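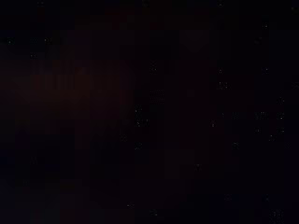
Leanne Rudd writes that potatoes and canned goods should never share a wall in the same cellar, and that the shelving ought to be moved before anyone spends money on bins. Her comment was left on the first version of this page. The shelving has been moved.

Cellar Storage, Bainbridge
Gallery page, updated 2023-01-23

The cellar under the Bainbridge house is used for potatoes, onions, winter squash, canned fruit and dry goods. It has no window. The page covers the present arrangement of the room and the order in which it was packed. Earlier notes from August dealt with drainage and are kept separately.

1. Cellar, lights off. Near black overall, with a dull rust-brown patch left of center and a dark maroon band on the right.
Storage condition for the potato side. Light turns the skins green, so the lamp is switched on for loading and sorting only.

Notes to the gallery

Shelving. Bammont steel uprights with 5 shelves per bay, bolted to the block wall. The lowest shelf is set high enough for a broom to pass under it. Canned fruit goes on the middle shelves and empty jars on top. Heavy items such as flour tubs and pickling crocks go at the bottom. Shelf edges carry paper labels with the contents and the month of packing. Labels written in pencil have lasted better than the printed ones, which curled.

Bins. The potato bins are slatted on all sides and stand on battens. Each is filled to a hand's width below the rim and covered with two layers of burlap. Onions are kept in net bags on hooks at the far end, away from the potatoes. Squash is laid in a single layer with the stems on and is turned when the bins are checked.

Sealing. The gap along the door frame was filled with Grostik sealant and a felt strip was tacked to the bottom edge. Derek Mottram suggested a brush strip. It was tried and removed, as it caught on the threshold. The vent on the north side stays open except in hard frost. A baffle made from a bent sheet of metal keeps daylight out of the vent without closing it.

Packing order. Bins first, then the lower shelves, then the jars. Jars were carried down in divided crates and moved to the shelves by hand. Older jars are placed at the front. Opened packages of dry goods do not go into the cellar; they stay in the kitchen cupboard in closed tins.

Checks. The bins are opened every 5 days. Soft or sprouting potatoes are taken out and used or composted. The inventory is a ruled notebook hanging inside the door, one page per shelf. An entry is made when something is removed. Totals are not carried forward.

Outstanding. The bracket on the second bay needs a longer bolt. The burlap on one of the bins has worn through at a corner and will be replaced from the same roll. Yvonne Yeoman has asked for the dimensions of the vent baffle. They will be added when it is next taken down for cleaning.

Corrections to the notes can be left in the comment field. Questions on the drainage work should go to the August page.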